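Recording at Home: Your Questions, My Answers

Hi, I'm Viera Mikuš. I look after home recording for the Sturkumar project, which means your emails land with me, and so do your clips. I've been sorting through what people ask most and typed it all up in one place. If you're brand new, read the Rorumden starter sheet first and then come back.

What am I signing up for?

You use a hand-held gripper to do small chores around your own home, and it records while you do them. We use those recordings to teach a policy how to pick things up and put them where they belong. One chore from start to finish is one episode. A full set is 100 episodes, and you can spread that over as many days as you like.

Do I need to tidy up first?

Please don't! I get this one every single week. If the bed is rumpled, leave it rumpled. A model that has only ever seen bare tabletops gets very confused by a patterned blanket, so your real rooms are worth a lot to us.

What kind of chores count?

Anything on the Cusby task list. Bedroom pickup is my favorite — snack bags, wrappers, paper cups, tissues, hair bows, whatever tends to collect on a bed. Pick a place for things to go before you hit record (a basket is great) and stick with it for the whole episode.

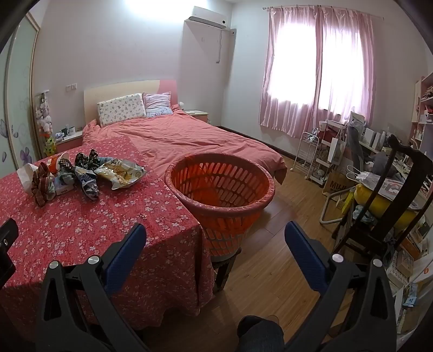
Soft things are harder than people expect. Cloth folds away from the jaws, and a chip bag crushes if you squeeze too fast. Slow down for those. I'd much rather get 20 patient grabs than a pile of rushed ones, and it's fine if the first try slips. Keep going and pick the thing up again. Recoveries are some of the best material we get, so please don't delete them!

Can I use my other hand?

Not on the objects. You can steady a basket with it between episodes, but once you're recording, only the gripper touches things.

How wide should I open the jaws?

Open them all the way before each approach, then close on the object. I know it feels silly for something thin like a wrapper. Do it anyway, it gives every grab a clear beginning.

What if someone walks in?

Stop, throw that episode out and start again when they've gone. Your own knees and feet are okay. Faces aren't, and neither is mail with your address on it, so have a quick look at desks and shelves for anything private before you start.

Does the light matter?

A bit. Daylight through a curtain is lovely, and so is a regular lamp. Try not to switch lights on or off mid-episode.

How do I upload?

Plug in, open Lengyel, and drag the whole session folder over. Don't rename the files (please, I beg you). The limit is 500 episodes per upload, so nobody at home should ever hit it. If the bar freezes, leave it alone for a few minutes before you restart.

Why was my episode rejected?

Usually it's one of two things: the gripper started moving before the recording did, or the object left the view at the moment of the grab. Error 137 is different — that's a sync problem on the device, so write to me and I'll walk you through a reset.

When will I hear back?

I review on Monday, mostly with a very large coffee. Anything uploaded after that waits for the next round.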